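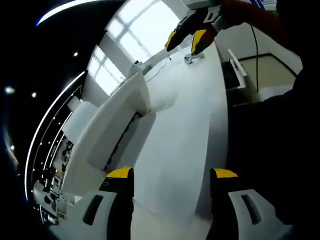
Acta de la reunión de octubre, grupo de evaluación de equipos

Punto 1. Oferta de Falora para el kit de pinzas de mano. Se revisó la oferta recibida, que incluye 2 pinzas, el programa de registro y soporte durante 9 meses. Las pinzas llevan la punta de los dedos en amarillo, y el grupo pide que el proveedor confirme si esta pieza se puede comprar por separado. La oferta no lo menciona.

Punto 2. Comparación con Wundow. El precio de Wundow es más bajo, pero el soporte se paga aparte – 192 euros por cada intervención. Se acuerda solicitar una oferta nueva con el soporte incluido.

Punto 3. Prueba. Se aprueba hacer 100 registros con el kit de Falora antes de decidir. Los datos se guardarán en el servidor de Stevau. Queda pendiente definir quién revisa los registros defectuosos.

Punto 4. Ruegos y preguntas. Se pregunta si el manual existe en español. De momento solamente está en inglés – se pedirá la traducción a Falora.

La reunión termina a las 12:40.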